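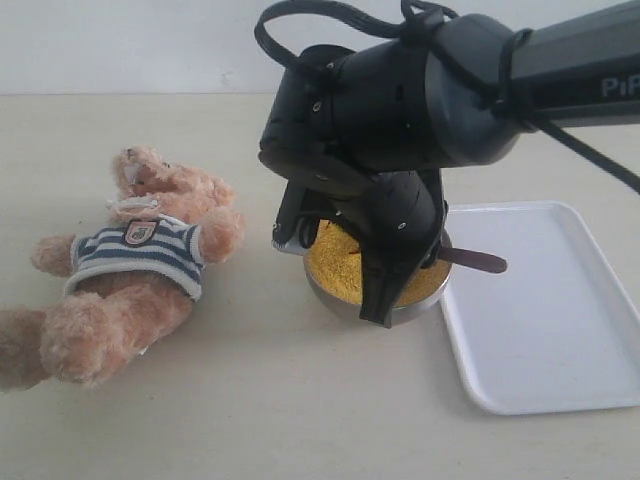

Unit 4: Dry goods, bowls and trays
Room 12, Thursday group. Bring these notes and a pencil.

Last week covered flour and starch. This unit covers small whole and cracked grains: millet, couscous, coarse cornmeal. They pour easily, they roll, and they get into everything. Most of the mess in a kitchen or a playroom sensory corner comes from moving them between containers.

## 4.1 Setting up the table

- Wipe the table and let it dry. Damp grain sticks and clumps.
- Use a bowl with a rim you can grip. Steel is fine. Glass is too heavy for this exercise.
- Put the tray flat beside the bowl, close enough that the spoon never crosses bare table.
- Check that the tray is empty before you start.
- Soft toys stay out of the transfer path. Long plush holds grain, and a brush will not get all of it out.
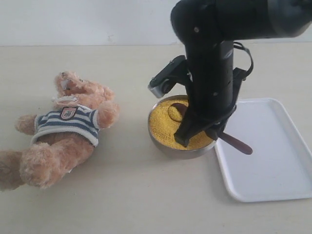
*Fig. 4.1. Bowl and tray side by side, bear to the left.*

## 4.2 Filling level

A bowl filled to the brim looks generous but is harder to work from. The spoon displaces grain as it goes in, and the mound slides. For practice at home, fill to two thirds. In class we use full bowls on purpose, so expect spills.

Weigh before and after. Our test portion is 240 g. Write the loss in the third column of the sheet, even if it is zero.

## 4.3 The spoon

Wooden spoons have more drag than metal ones, and fine grain stays put on them better. Push the spoon in at a slant, level it, lift straight up, wait a second, then move. Leave it resting in the bowl between turns with the handle over the rim on the tray side.

Common faults:

1. Scooping from the edge. Grain goes over the rim.
2. Tipping too early.
3. Overfilling the spoon to save a trip.
4. Holding a toy over or next to the bowl while someone else is scooping. Finish one job first.
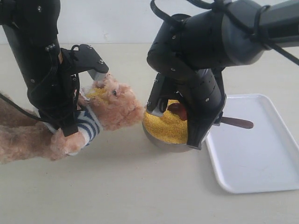 ## 4.4 Cleaning up

Sweep the table toward the tray with a dry card. Do not use a wet cloth until the loose grain is gone. Shake toys outdoors, then go over them with a lint roller. Knitted and striped clothing should come off and be turned inside out.

Grain that has been on the table goes in the practice tub, never back in the food bin.

## For next time

Read the Dirholm handout on storage jars, sections 1 and 2. Morena Benedetti has spare copies. Return loss sheets to Settimio Zanetti before the 30 minute practical.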